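The Second Life of the Shampoo Bottle

Walk into Maglaya at nine in the morning and the first thing that hits you is the smell: coconut, rosemary, a bit of orange peel. It's a refill shop, one of the busiest I've found, and I could happily spend a whole day in there (I very nearly did!).

The idea is as plain as can be. You bring your empties, you put them on the scales, you fill them from the big drums along the back wall and you pay by weight. Angelica Quiambao opened the place with 12 drums of soap and now sells everything from conditioner to floor cleaner. In April her customers filled 3929 bottles, and she has the till rolls to prove it.

What I love is how attached people get to their containers. One man has used the same bottle for washing-up liquid 114 times, marking each visit on the side in pen, and he's hoping to reach 200 before the cap gives out.

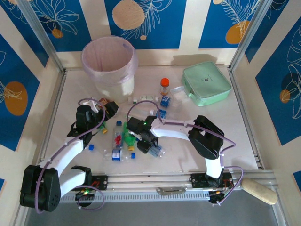
Finbarr Geraghty reckons the caps are always the weak point, and that a good pump will outlast three cheap ones if you rinse it through with warm water between fills. He keeps a jar of spares by his kitchen sink and swaps them about as needed.

I've since started my own jar. It's a joy, rooting through it for a lid that fits! Thick stuff like conditioner wants a wide neck, and anything with bleach in it should stay in the bottle it came in, label and all.

Maglaya's next plan is a van, going round the villages out past Fondeck with six drums in the back. Angelica is still looking for one with a low enough step.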